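Home > Plumbing and Water > Bills and Meters

Water bill went up but I can't find a leak anywhere

Asked 03/06/2025 in Bills and Meters
Tags: water meter, high bill, toilet, water softener, leak test

We're in Skunorville, on city water, two people in the house. No kids, no pool, and the garden doesn't get watered this time of year. The house is 40 years old and most of the plumbing is copper, as far as I can tell from the parts I can see in the basement.

The last bill showed 1,732 gallons more than the one before it. Nothing changed here that I can think of. No guests, same laundry, same showers. I called the water office and they said the reading was a real one and not an estimate, and that I should check my toilets. That was the whole call.

What I've done so far:

Looked under every sink. Dry.
Looked around the water heater. Dry.
Walked the basement with a flashlight and felt along the pipes. One joint has some green crust on it but it was dry too.
Checked both outside faucets. They're shut off from inside for the winter.
Listened to the toilets. I don't hear anything running.

The meter is in the basement by the front wall. It's a Fekar, the kind with a round dial, a row of numbers and a little red triangle. I don't really know what the triangle is for. When I looked at it, it wasn't moving, but I only stood there for a minute. 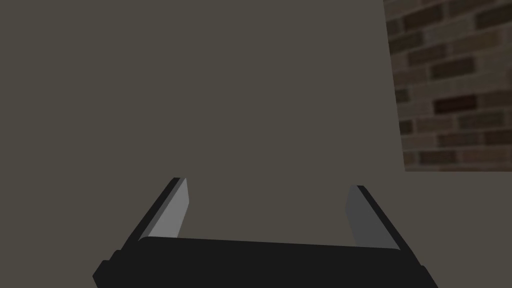

The other thing is that our bill is done in units of 1,000 gallons, so I don't know how much of this is rounding. The 1,732 figure is from the usage line on the back page, which does seem to give the actual number. The front page only shows the units. I'd rather not pay a plumber to come out and tell me it's a toilet, but if there's something under the slab or out in the yard I'd want to know before it gets worse.

We also have a water softener that came with the house. It's a Gindard. I put salt in it when it gets low and otherwise leave it alone. I don't know if that matters.

How do I narrow this down?

3 answers

Answer 1 (marked as most helpful)

Start with the meter. Everything else is guessing until you've done that.

The red triangle is the low flow indicator. It turns when even a small amount of water goes through. One minute isn't long enough for a slow leak, and it also won't tell you anything about a leak that comes and goes. A toilet with a worn flapper will often sit quiet for a good while, then top up the tank for a few seconds, then sit quiet again. If you happened to look between top-ups, the triangle would be perfectly still.

Do it this way. Pick a time when you can leave the water alone for a couple of hours. Late evening works, or go out somewhere. Turn off the ice maker if your fridge has one. Don't run the dishwasher or the washer. Put the softener in bypass, there should be a valve or a knob on the back of it where the pipes go in. Write down every digit on the meter, including the last ones, and the position of the sweep hand. Come back after two hours and write it all down again.

If nothing has moved, you don't have a leak in the pipes or the toilets, at least not while you were testing. Then I'd look hard at the softener.

If it has moved, find the main shutoff on the house side of the meter, close it, and do the test over. If the meter still moves with that valve closed, the water is going somewhere between the meter and the valve, or the valve doesn't close all the way. Old gate valves often don't, so don't panic over that result. With a meter in the basement there usually isn't much pipe ahead of the valve, and you'd see it.

If it stops with the main closed, open the main again and shut things off one at a time. Each toilet has its own little valve by the floor. Close one toilet, watch the triangle for ten minutes or so, then go to the next. When the triangle stops, you've got it.

About the yard – if your meter is in the basement, then a leak in the line coming in from the street is ahead of the meter and wouldn't be on your bill. It might be your responsibility to fix, that depends on the city, but it isn't what you're being charged for. So you can take that off the list for now. Pipe under the slab is still possible if any of it feeds a bathroom on the far side of the house.

On the units, don't worry about it. If the back page gives you the actual number, go by that. The rounding only affects which month you pay for it. A bill can look like it jumped by a whole unit when you only went over the line by a little, but you already have the real figure and it's too big to be that.

Listening to toilets doesn't tell you much. Use dye. Food coloring is fine. Take the lid off the tank, put in enough drops that the water is clearly colored, don't flush, and check the bowl later. Any color in the bowl means the flapper is letting water by. If the bowl stays clear, look at the overflow tube too. The water level should be below the top of it. If it's right at the top, the fill valve is set too high and water is going down the tube all day.

A flapper is cheap. Take the old one with you to the store. Turn the water off first, flush, unhook the chain, and pull the ears off the pegs. Wipe the seat with your finger before you put the new one on – if the seat feels rough or has a groove in it, a new flapper won't hold for long.

Comments on this answer

Did the meter test last night. Softener in bypass, everything off, two hours. None of the digits changed and the sweep hand is where it was. I took pictures on my phone both times to be sure. Dye test on both toilets, nothing in the bowl. So I guess it's the softener? It seemed fine to me. – original poster

Then yes, softener. Take it out of bypass and do the same test again, and also do one overnight. They usually regenerate while you're asleep, so you wouldn't hear it. – answer author

Answer 2

It's always the toilet. Change the flappers and the fill valves in all of them and be done with it. I did mine in an afternoon and the bill came down. The meter thing is a waste of time, those dials stick.

Comments on this answer

They already did the dye test and it was clear. Also a sticking meter reads low, it doesn't read high. – answer author, Answer 1

Worked for me is all I'm saying.

Answer 3

I'm on the same water system and I have the same make of softener, an older one. Mine did this a couple of years back and it took me far too long to work out, so I'll put down what I found.

A softener uses water to clean itself. It runs salty water through the resin, rinses it, and sends all of that to the drain. On mine one full cleaning uses 40 gallons. When it's set right that happens every so often and you don't notice it on the bill. There are a few ways it goes wrong.

One is the settings. If the power goes out for long enough, some of the older Gindard heads lose what you put in and go back to whatever they had from the factory. On mine that meant cleaning itself every night. Do the math on 40 gallons a night for a billing period and it comes to a lot of water. We had outages over the winter in our part of Skunorville and I'd guess you did too. Look at the clock on the softener. If the time of day is wrong, that's a good sign the settings went with it.

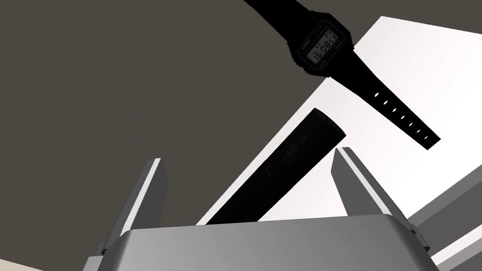 How do I know how often it should regenerate?

It depends on how hard your water is, how much you use, and how much resin is in the tank. The hardness number is in the yearly water report from the city, or they'll tell you if you call. The size of the unit is on a sticker, usually under the lid or on the back. The manual has a table where you match the two up with the number of people in the house. For two people on ordinary city water, every night is far too often. If your unit goes by gallons used instead of by days, put in the hardness and let it work the rest out.

The second way it goes wrong is the drain line. There's a small tube that runs from the valve head to a floor drain or a laundry tub. When the softener isn't cleaning itself, nothing should come out of the end of it. Put the end in a bucket in the evening and look in the morning. If there's a steady dribble during the day as well, the seals inside the head are worn and water is going by them the whole time. You'd see the triangle on the meter turning slowly with the softener out of bypass, and stopping when you put it back in.

The third is that it gets stuck partway through a cycle. That's the expensive one, it can run water to the drain for hours. You'd hear it if you stood near it. Usually a motor or a gear in the head. With the size of your increase I don't think that's what you have.

For parts, Ha Supply out past the rail yard carries seal kits for these and they'll look it up for you if you bring in the number off the sticker. The seal kit isn't hard to put in but set aside more time than you think and lay the spacers out in order as they come off. I mixed mine up and had to take it apart again. Put the softener in bypass and let the pressure off before you open anything.

One more thing. Once you've fixed it, call the water office and ask about an adjustment. I got one last April. They wanted a copy of the parts receipt and a meter reading from after the repair. It only covered part of the overage and it came as a credit on the following bill. They'll only do it once in a while for the same address, so don't ask until you're sure you've found the cause.

Comments on this answer

Clock on the softener is way off. It's set to clean every day. We did lose power in the winter, I had forgotten. Drain tube was dry all afternoon but there was plenty in the bucket this morning, it had gone over onto the floor. Changed it to every eight days going by the table and will see what the next bill says. – original poster

Use a bigger bucket or just look at the meter before bed and again in the morning. And you'll be buying less salt now too.

Is the green crust on the copper joint anything to worry about?

If it's dry, wipe it off and look again in a month. If it comes back, it's weeping a little and drying before it can drip. It won't show on a bill but get it resoldered at some point.

Does the softener bypass affect the outside faucets? Mine taste salty.

Ask that as a new question please, it'll get lost in here.

Related questions

Fekar meter dial fogged up, can't read the last digits
Toilet fills for a few seconds every half hour
How long does softener resin last
Water office says estimated reading, what can I do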